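The case against perfect folding

Every March, when the summer stuff gets put away, someone at work tells me I ought to fold my clothes properly. Last time it was Sidra Jadoon, who had paid $54 for a Ploller drawer course and come back a convert. Trousers in thirds, shirts on end, everything sorted by colour.

I have my doubts. I tried it for 5 weeks, and the drawers looked lovely until I needed to find something on a Thursday at 6 am. Then I pulled out one pair of black pants and the whole row slumped over.
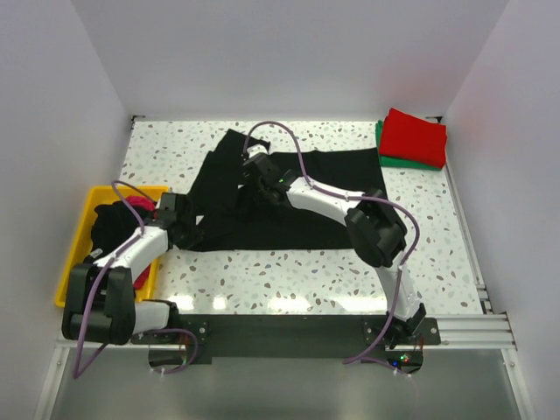

Dark trousers are where these systems come unstuck. The legs never match up, the seat sticks out, and any crease you put in the wrong spot will show at the office. A T-shirt forgives you. You can fold it badly, put it on a pile and still wear it out the door.

Faisal Talpur, who shares my laundry, reckons I gave up too early. Maybe so. But his own basket has sat full beside the dryer since the weekend, and he has done the course twice.

I'd keep the folding for work clothes and the good towels. Pyjamas, gym gear and anything bound for the garden can go into a tub as they come off the line. The courses could say that much up front, though I suppose it would be hard to charge $54 for it.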